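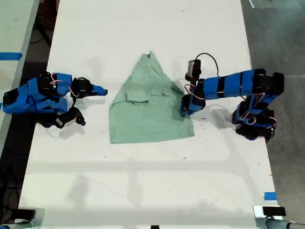
Lilian Nyaga wrote back to my first draft to say that a one-to-one which gets moved three times is a cancelled one-to-one, and would I please stop filing it under "rescheduled". She was right, so I went back through the whole lot, and that's the version you've got now!

Grullach: a small set of one-to-one meeting records

README

Hello, and thanks for downloading. Grullach is a collection of short records of the regular catch-ups between managers and the people who report to them, at two firms, Hiltlow and Skulter. I put it together as I kept sitting in management training sessions where everybody had strong views on one-to-ones (weekly! monthly! on a walk!) and there was hardly a scrap of evidence in the room. It's small and a bit lumpy, but it's real, and you're welcome to it.

Who's in it

There are 20 managers, all of whom agreed to take part, and so did their teams. Anyone who changed their mind was taken out completely, including from the other half of the pair. Hiltlow is mostly office staff. Skulter runs shifts, and you'll notice the difference the minute you sort by time of day, with a great clump of meetings at the end of the early shift.

What's in each record

One line per planned meeting, whether or not it went ahead. There are seven columns:

pair: a made-up code for the manager and team member
firm: Hiltlow or Skulter
planned: the slot it was first booked for, as a week number
status: held, cut short, moved, cancelled
raised_by: who brought the main topic, manager or team member
topic: one word from the list in topics.txt
note: a sentence or so, in the manager's own words, tidied up

The topic list was a battle. I began with a lovely long one (I was very proud of it) and then found that I couldn't apply it the same way twice running. Workload and deadlines kept swapping places, and "career" swallowed everything from a pay rise to someone wanting a different desk.

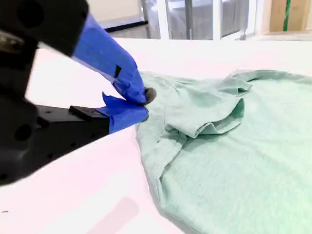 So I cut it right down, merged workload with deadlines, and gave pay a word of its own. If you'd like the old labels for comparison they're in the folder called before, though I wouldn't build anything on them.

How the notes were tidied

Selma Dimitrov and I each read every note. We took out names, job titles that would point to one person, anything about health, and anything about a colleague who wasn't in the room. Where that left nothing worth reading, the note says "removed" and the rest of the line stays. We left the spelling alone. We also left the grumbling alone, and there's a fair bit of it, particularly in August when half the managers were covering for the other half.

Things to watch out for

Only the managers wrote notes. Please bear that in mind before you say anything about how a meeting felt, as the person on the other side of the desk may well tell it differently.

Moved meetings: once is "moved". Three times or more is "cancelled", as per Lilian. Twice is still "moved", and I know that's a bit arbitrary.

Skulter's records have a gap where the booking system was changed over. I've left it as a gap and haven't tried to guess what went in it.

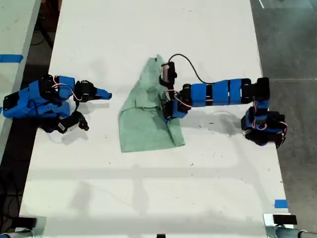 Using it

The main file is a plain CSV and opens in any spreadsheet. If you're working in Gashi (the little charting tool we use for training days) there's a ready-made layout in the extras folder, which draws one row per pair and shades it by status. It's handy for spotting the managers who are marvellous until quarter end and then vanish.

You can use the data for teaching, research or your own in-house training. Please don't use it to score real managers, and please don't try to work out who's who.

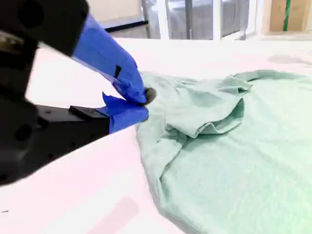 Close-up: gripper and T-shirt.

Changes

Version 2: moved and cancelled meetings relabelled, topic list shortened, a handful of notes removed at the writers' request.

Version 1: first release, with the long topic list.

Corrections and questions are very welcome through the contact form. I go through them on a Thursday, and if you've found a wrong label, please send me the pair code and the week number along with it.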